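About Us
Home | About | Workshop Hours | Join | Contact

Drikberg Shared Workshop is a member-run space on the second floor of the old Bultton building. We have 132 members. Most have day jobs and come in during the evening to build things they have no room for at home.

The workshop started with a drill press and two benches. Robotics came later, when a few members wanted to build a two-arm machine that could do small tabletop jobs. That project is called Citgate, and it now has its own room and its own budget line. Work nights are open to any member who has done the safety class.

Citgate's current job is color sorting. The arms work over a table with building bricks and a bin that has a blue, a green and a red compartment. Each gripper has two black fingers, and those on the left one are pointed with serrated tips.
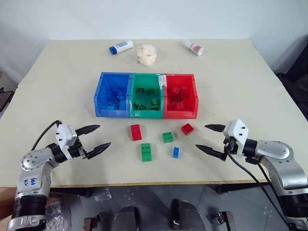 Do I need to know how to program to work on the robot?

Most of the work is mechanical and electrical, so there is plenty to do without writing code. Members who want to learn the software can sit in on the Thursday session and start with the test scripts.

Parts for the project are bought through the Vukadinović fund, which pays up to $212 per order. Larger orders go to a member vote. We keep spare screws, cable and finger tips in the gray cabinet. Write down what you take.

Membership is $100 a quarter and includes a shelf and a door code. The safety class is free and holds 11 people. Sign up at the front desk or through the Contact page.

Page last updated Thursday, April 19, 2018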